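What a Slow Robot Taught Me About Repair

On a Saturday in September I went to the open day at Skunda, in Purermont. I had expected arms that throw boxes and music that is too loud. I found a desktop computer on a table, with its cover off, and a robot that was working inside it. I stayed for 2 hours.
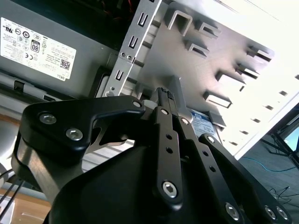 The gripper inside the computer case, next to the drive bay bracket.

Jade Li, who led the demonstration, told us that 731 visitors had registered. Most of them walked past this table quickly. I understand them, for the work is slow. But I believe it is the most useful work I saw that day. My town throws away its office computers by the truck, and a person who opens them by hand is paid badly for it. A man beside me, Brayden Chan, complained that he could do the same job faster with a screwdriver. Maybe he could, for one machine. I would like to see him after the 710th. 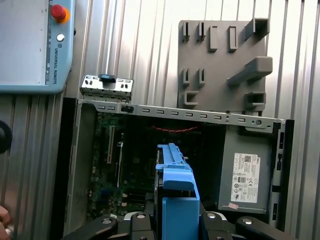 My real quarrel is with the people who design such machines for the office. They think of the buyer and very little of the one who must take the thing apart. The blue plastic part that the gripper held up in front of the open case is small, with a stepped edge and a ridged tab, and I ask myself how many shapes like this a robot must learn before it can be trusted alone. If the makers agreed on a few common shapes, both robots and people would have an easier life. I would vote for such a rule tomorrow, even if my next computer became more expensive by it.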